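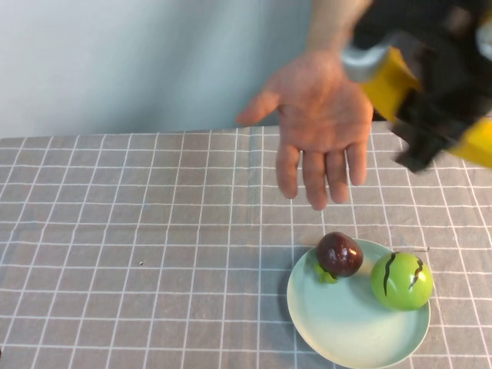

Bench two, Tuesday, before the first break. The checked cloth and the pale green plate.

Work diary > Naltley > March

Today – Older entries – About me – Write to me

I wanted to write yesterday evening but I was too tired, so I write now, with tea, at the kitchen table. It is Tuesday and we have the new arm on bench two since the start of the month. At Prasell everybody calls it "the Trernis", after the firm that sold it, as if it were a colleague with a surname.

My work was always packing and sorting. Now my work is to stand beside the arm and show it fruit. The fruit on the plate this morning was one dark and plum-like with small leaves, and one round and green with dark stripes. I put a plate down, I hold my hand open over the table, the arm moves, I write the result on the sheet. Then again. The sheet wants 800 turns by the end of the month, and when I went home the counter on the screen said 22. I did not tell this number to my sister on the telephone.

I am not afraid of it any more. In the first week I pulled my hand away each time it came near, and my shoulder was hurting by lunch. Now I notice that I keep my fingers loose and look at the plate. The black part goes past quickly and I think about what to cook.

What I do not like is the quiet. Before, we were four at the long bench and we talked over the boxes the whole morning, and I learned half of my English there. Now two of us are on the late shift, one has moved to the office, and I have a bench alone. The shift leader says nobody will lose hours before summer. I believe her, but she said "before summer" and I have heard it.

Also there is the matter of pay. The bench work is in a different grade, a little higher, and I was glad when I read it. But the old packing bonus is gone. Last year it was 2,858 for the whole year, and I have calculated on the back of an envelope that I am almost in the same place as before. My back is better, I must say. I do not lift boxes now, and on Sunday I walked up to the Ghaffari bakery and home again without sitting down.

In the afternoon the new girl asked me if it is boring. I said sometimes. She asked if she could try, and I let her do a few turns, and she laughed the first time it moved. I had forgotten that I also laughed.

Tomorrow I must ask for a higher stool, and take the cloth home to wash it.

2 comments – Share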